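Teaching Notes > Robotics > Demonstration Methods

Home | Courses | Handouts | Labs | Contact

September
By Gudrun Lunde

Handout 5: Teaching a clearing task by hand and by remote control

Last week covered how an arm is moved. These notes cover how it is shown what to do. The running task is table clearing: pick up light waste from a work surface and put it in a bin. It sounds easy and makes a good first task, but paper and foil bend when gripped and never have the same shape twice.

1. Two ways to show the task

Hand guiding. The arm is set so that it gives way when pushed. You take hold of it near the wrist and move it through the job while the joint angles are recorded. It takes little practice. The drawbacks are that your own arm may block the camera, and that guiding two arms at once is hard for one person.

Remote control. You move a leader device or a tracked hand controller and the robot follows. The camera view stays clear of your hands. What you lose is touch. Most beginners squeeze too hard for the first hour, and paper cups show it right away.

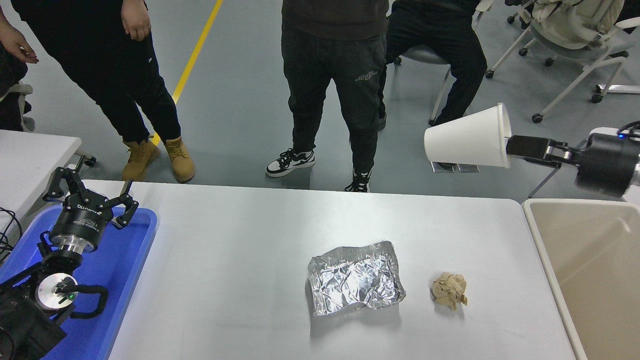 Figure 1. Cup held on its side in the right gripper, with foil and a wad of paper still on the table.

2. What makes a usable demonstration

Start every episode from the same rest pose. Move at a steady pace and do not stop to think with the gripper over an item – decide on the order before you start. If you miss a grasp, back off a little and try again. A clean second try is worth keeping, but five tries in a row are not.

Change the layout between episodes. Yaw Addo's group at Prosstead recorded 300 episodes with the items in nearly the same spots, and the trained policy reached for those spots even after the items had been moved. Their second set had 454 episodes with the layout changed each time. After review, 367 were kept.

3. Gripping foil

Crumpled foil has no fixed handle. Look for a raised edge or fold, bring the fingers in on both sides of it, and close slowly. Lift straight up before moving sideways so the sheet does not drag other items along.

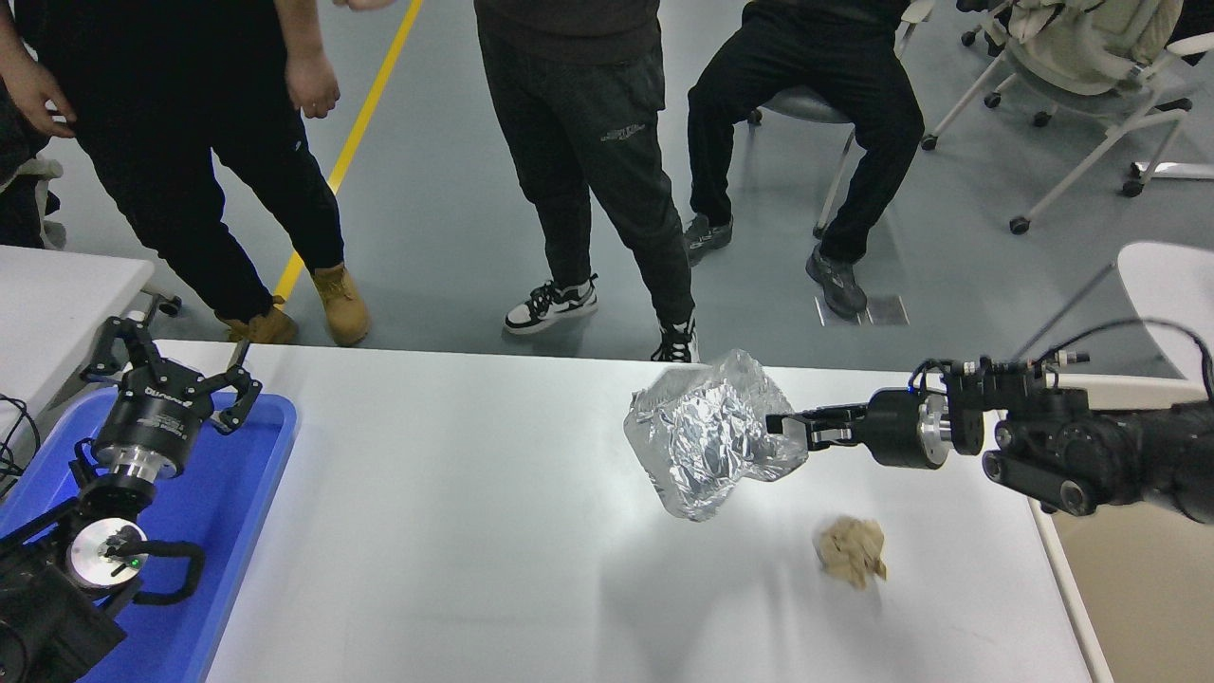
Do I need to use both arms in every demonstration?
Use only the arms the task calls for. Keep the other one parked in the same pose each time, and record its joint values anyway so that all episodes have the same format.

4. Before the lab

Read the Wirnar safety sheet and know where the stop button is. Dennis Mwakyusa will run the Saturday session. Work in pairs – one person drives, the other resets the table and writes down the episode number and result. Swap after ten episodes. Hand in the log sheet along with your recordings, including the failed ones, marked as failed.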